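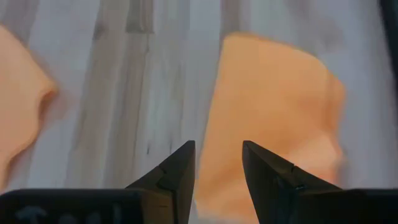

Slow Laundry in Gitulbridge

I moved to Gitulbridge last May with 28 towels and no dryer. My neighbors hang everything out, so I bought 53 clothespins and joined in.

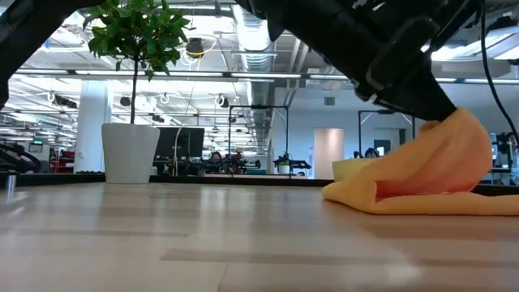
My first line sagged so badly the sheets swept the yard - twice! Now I string it high, between the porch and the old pear tree, and four good hours of wind usually does it.

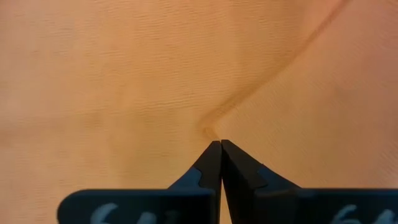
I even like ironing now (well, pillowcases).

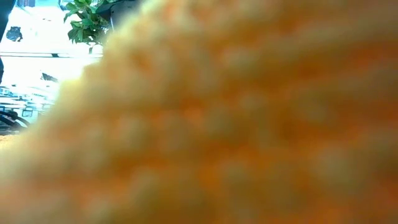

What I'd skip

Fabric softener. It makes towels useless, and the line makes them scratchy anyway - I've come to love that.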